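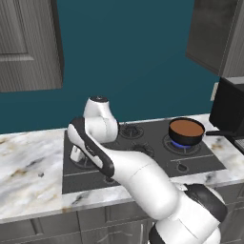 Search this site Go

Home Arm Build, Unit 4: The Kitchen in Simulation

Welcome back, everybody. By now your Kalton frame should be bolted together and your wiring tidy enough that you could show it to a relative. Set it aside for this unit, please, somewhere the cat can't reach. We are going to spend our shop time at the computers, and I know some of you came for the wrenches, but bear with me, I promise this is the part that saves your motors (and your counter tops).

4.1 Loading the kitchen

Open Wotex and load the kitchen file from the shared drive. It takes a while on the older shop machines, so start it and go get your coffee. You'll have a white arm, a gas cooktop in a marble counter, and a saucepan over a lit burner at the back right. The arm is longer and a good deal sleeker than the one you are building at home — don't be discouraged! The joint names are the same, and your own model gets swapped in during Unit 5.

4.2 Reaching the front-left burner

Your first job is to bring the gripper down over the front-left burner and hold it there, fingers just clear of the grate. Work in this order:

Raise the wrist first, well above the cooktop.
Swing the base until the forearm points across the counter.
Lower slowly with the step size set to 40.
Stop and save the pose under your own name.

Look at the forearm while you do this as well as the fingers. Everybody watches the fingers, me included, and it is the long link that crosses the front edge of the cooktop and gets you into trouble. Turn the view around and check from the counter side before you save.

4.3 Keeping away from the pan

Now add a keep-out box around the saucepan. Please make it big enough to take in the handle, which sticks out to the right over the marble and is very easy to forget. Then run the reach from 4.2 again, 400 times, with the start position shuffled a little each time. Droment, our logging add-on, writes one line per run. Anything that touches the box counts as a miss, even a graze.

If you get a lot of misses, don't fiddle with the box! Go back and raise the wrist higher in step one. Last term's group spent a whole evening shrinking their box until the numbers looked lovely, and we had a long talk about it over cookies.

4.4 For your build notebook

Write down the saved pose, the number of misses, and one paragraph on what you would change for your own kitchen. Measure your real counter height too, and the reach from where the arm will be clamped. Folks using the small Mabuza motors should keep the speed limit at 300 for now; the bigger ones can go up to 2000, but there's no prize for it.

Bring the notebook and a thumb drive next time, and a sweater, as the back room heater is still being moody.

Last updated: April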